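Folding corner: shirts, cloths and the big white table

Well, the long weekend clean-up has finally reached the fabric pile, and I'm on folding duty again (my own fault, I put my hand up). My one rule is to get everything onto the big table before you fold a thing. Dark shirt down first, collar at the top, then the yellow and blue cloths where you can reach them.

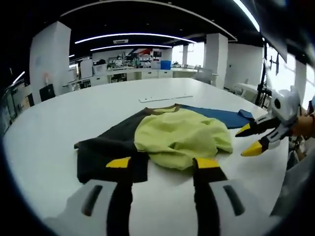
Shirts first

I do shirts flat, front up, and smooth from the neckline down with the side of my hand. The two-colour ones are my favourites, all that bright blue! Sleeves in, then the hem up to meet the collar. 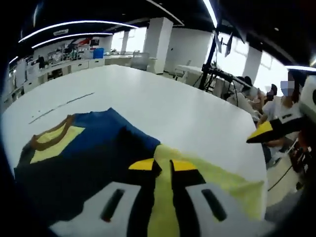 Do the cloths need ironing? Only if they're going on display, otherwise a good smooth with your palms will do.

Before you start on the next lot, clear the tabletop back to the white, or you'll end up folding a stray sock into somebody's shirt. I keep a straight edge handy too, so my piles come out the same width and fit the Notard tubs.

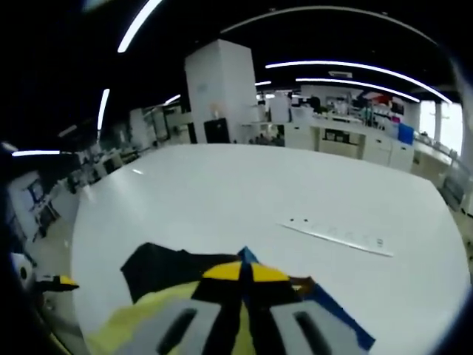

Rozália Machala writes that she skips the measuring and folds everything around a magazine, which leaves her shirts all one size and is much quicker.

Might have to try that, Rozália! For the square cloths, though, I still like to pull the corners out on the diagonal before folding. Takes out most of the wrinkles.
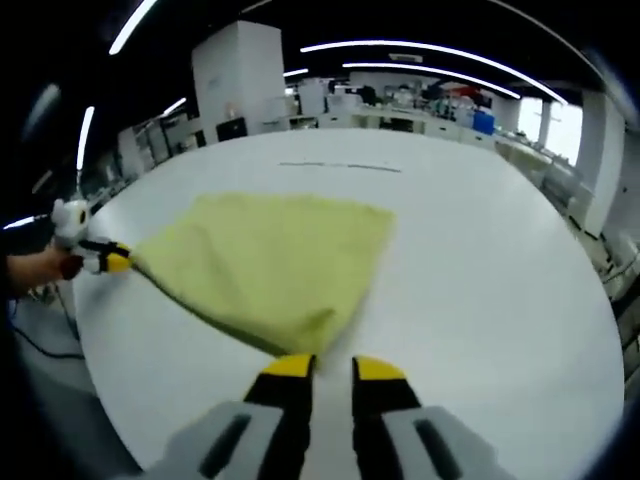

The yellow-green cloth, pulled out by two corners.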